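# Zellard 279 two-finger gripper: table cell setup and care

I run the 279 on the tabletop cell at Drosudov, and I've had the fingers off it enough times now that I figured its page here should say more than the spec block did. If you're borrowing one, or you've just unpacked yours, start with the settings below and then fiddle.

- Stroke and force: set per job, saved on the controller
- Finger pads: Prostard, black, ribbed
- Finger screws: 8 (four per finger, plus whatever has rolled under the bench)
- Wrist camera: fixed bracket, looks down past the fingertips
- Pad swap time: about 17 minutes with the cell locked out

## Before you bolt it on

Lock out the arm first. Then wipe both mounting faces, because even a bit of grit under the flange tips the whole hand and you'll spend the afternoon blaming the camera calibration (I did, the whole of a Saturday). Run all the screws in by hand before you tighten any of them, and go corner to corner. The cable wants a loose loop at the wrist. Turn the last joint slowly through its full travel with the loop in place and watch it the whole way — if it goes tight anywhere, give it more slack and go again.

The table itself is plain wood with grain you can see, and I like it that way. Trays go down flat, dish rack on the right-hand side or wherever the job sheet wants it, and I mark the corners with pencil. Tape lifts. Pencil rubs out when the layout changes, and it always changes! 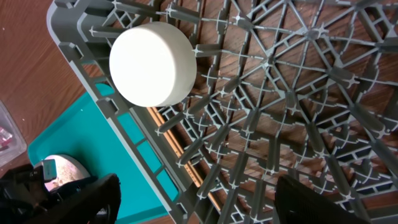
Racks are where I see the most finger damage, by the way. A tine will happily slip in behind the edge of a pad and peel it up when the hand lifts, so I keep the approach height generous and come straight down. If you have to go in near the rim, slow the last stretch way down and set the force limit low. You can always add a little.

## Cleaning

Dry food gets everywhere. Rice is the one I'd warn you about, since a grain can wedge in the finger joint and sit there happily until the hand closes fully, and then you get a position error that looks like an encoder fault. Before you go ordering an encoder:

1. Stop the cell and lock it out.
2. Open the fingers all the way.
3. Brush the joints from the wrist downward with a soft dry brush.
4. Wipe the pads with a barely damp cloth and let them dry.
5. Close slowly with nothing between the fingers and look for an even gap.

Please don't use compressed air. It's tempting, I know, but it just drives the dust further up into the slide. And wipe the camera window last, with a clean cloth, not the one you just used on the pads (ask me how I learned that one). 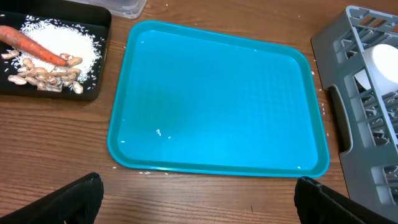

**Grímur Ásgeirsdóttir**
Cell technician, Drosudov

## Pads and wear

I changed my last set at 1152 closes, which was earlier than I needed to, but one rib had started to round over and I had a quiet morning. Heavier, rougher stuff will get you there sooner. Look at the pads under a lamp held low to one side and worn ribs show up right away. Swap both together, always. A new pad facing an old one puts the grip off center, and round things roll out of it.

The Insaurralde pads fit too. They're softer, and lovely on smooth dishes, but they pick up starch and start feeling tacky, so I only put them on for jobs with clean crockery. Whichever you use, peel the old adhesive off completely. A fingernail works better than any scraper I've tried.

After a swap, re-zero the fingers and then try a plate rim and a bowl rim before you run anything long. Plates are shallow and give you hardly anything to hold, so if the hand manages one without tilting it, the zero is probably fine. Chopsticks are a good second check if you've got them, since they need the tips to meet properly.
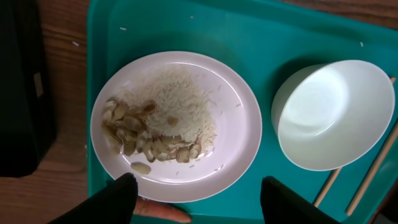 *Plate of rice, bowl and chopsticks on the teal tray.*

## When it misbehaves

**Fingers stop short of closed.** Brush out the joints, then re-zero. If it still stops short, look at the cable loop.

**One finger leads the other.** Loose screw on the slow side, nearly every time.

**Picture shifts when the hand closes.** The camera bracket has worked loose. Snug it up and redo the calibration, sorry.

**Squeak on opening.** A tiny smear of the Zellard slide grease, and I do mean tiny. Cycle it a few times and wipe off whatever comes out.

Spare pads are in the drawer under the controller. I reordered in July, so take a set if you need one and write it on the card.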